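Can any robot fold up card tables and put them away yet?

Two folding tables, one living room, every Tuesday. I'd pay up to $584 to never do it again. Does it exist?

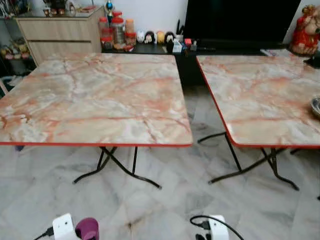

Ndlovu replied that it does if you add a zero or so. A shop in Drudham quoted me $3875 for an arm that wipes tables. Folding them was "on the roadmap."

Jotari
Wiping, yes, slowly. Folding legs, no. Saw a demo in Custville, 4 tries and then a guy in a polo shirt did it.
2 people found this helpful

Guest
get a teenager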